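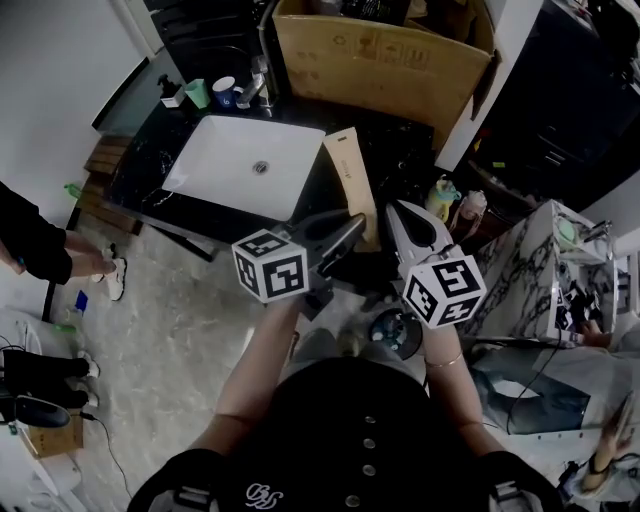 Wie kam früher das Bild aus der Kamera?

24.06.2018

Neulich habe ich meinen alten Fotoapparat aus dem Schrank geholt, und das Erste, was ein Kind aus der Nachbarschaft damit gemacht hat: Es hat ihn umgedreht und hinten nach dem Bildschirm gesucht. Da ist aber keiner! Da ist nur eine schwarze Klappe. Und dann kam natürlich die Frage, wo denn die Bilder sind, wenn man sie nirgends angucken kann.

Also, ich bin jetzt 61 und habe meine ersten Fotos mit einer Koma gemacht. So hieß die Kamera, ein ziemlich schwerer Kasten mit einem Riemen, der am Hals kratzte. Ich war sechs und durfte im Oktober damit nach Sturnamley in die Ferien fahren. Zwei Filme hatte ich dabei, und die mussten für die ganze Reise reichen.

Was ist ein Film?

Bei uns war ein Film nichts zum Anschauen auf dem Sofa. Ein Fotofilm ist ein langer, biegsamer Streifen aus Kunststoff, aufgerollt in einer kleinen Dose. Auf dem Streifen liegt eine hauchdünne Schicht, und in der stecken winzige Kristalle, in denen Silber enthalten ist. Diese Kristalle haben eine besondere Eigenschaft: Wenn Licht auf sie fällt, verändern sie sich. Das passiert sehr schnell, in einem winzigen Teil einer Sekunde.

Drückt man auf den Auslöser, macht es klack, und in der Kamera geht für einen Moment ein kleines Türchen auf. Das nennt man den Verschluss. Das Licht kommt durch die Linse herein, trifft auf den Film, und zack, Türchen wieder zu. Danach musste ich an einem Rädchen drehen, damit ein frisches Stück Film an die richtige Stelle rutschte. Das habe ich in Sturnamley ständig vergessen wollen, aber zum Glück ließ sich die Koma dann gar nicht auslösen.

Auf dem Film ist jetzt ein Bild, nur sehen kann man es noch nicht. Es ist sozusagen versteckt. Und wer aus Neugier die Klappe aufmacht, lässt so viel Licht hinein, dass die Bilder kaputtgehen. (Ja, ich habe es gemacht. Ein halber Film voller Ziegen war weg, und ich habe geheult.) 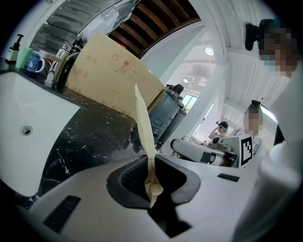

Volle Filme haben wir damals zur Drogerie Brouwer in Cornitz gebracht, wo man seinen Namen auf eine Papiertüte schrieb und den Film hineinsteckte. Dann hieß es warten, und zwar viele Tage lang! Den Abholzettel musste man gut aufheben. Meiner steckte die ganze Zeit in der Hosentasche, und als ich ihn endlich auf die Theke legte, war er so zerknautscht wie das beige Papierpäckchen hier auf dem Foto, unten lauter Falten und oben ganz spitz zusammengedreht. Die Bilder habe ich trotzdem bekommen.

Was passiert im Labor?

Den Film holt man im Stockdunkeln aus der Dose. Dann kommt er in eine Flüssigkeit, die Entwickler heißt. Überall dort, wo Licht auf den Film gefallen ist, wird er jetzt dunkel. Danach kommt er in eine zweite Flüssigkeit, den Fixierer — der sorgt dafür, dass dem Film das Licht nichts mehr ausmacht. Zum Schluss wird er gewässert und zum Trocknen aufgehängt.

Hält man so einen Streifen aus einem Schwarz-Weiß-Film gegen das Fenster, sieht alles verkehrt aus. Der Himmel ist dunkel, schwarze Haare leuchten hell. Das ist das Negativ. Um ein richtiges Foto zu bekommen, leuchtet man durch das Negativ hindurch auf ein Spezialpapier, und dabei dreht sich Hell und Dunkel noch einmal um. Auch das Papier muss in den Entwickler, und dann taucht darauf ganz langsam das Bild auf, erst nur ein grauer Schatten, dann eine Nase, dann die ganze Tante!

Apropos: Das schönste Bild von damals ist aus dem Jahr 68 und zeigt meine Tante vor dem Gartenzaun in Cornitz. Sie guckt zur Seite und hat die Augen zu. Löschen ging ja nicht, und noch mal knipsen war zu teuer. Es klebt heute noch in meinem Album.

Fragt doch mal bei euren Großeltern nach, ob irgendwo noch ein Streifen mit Negativen liegt. Fasst ihn nur am Rand an, sonst gibt es Fingerabdrücke, und haltet ihn vor eine helle Lampe.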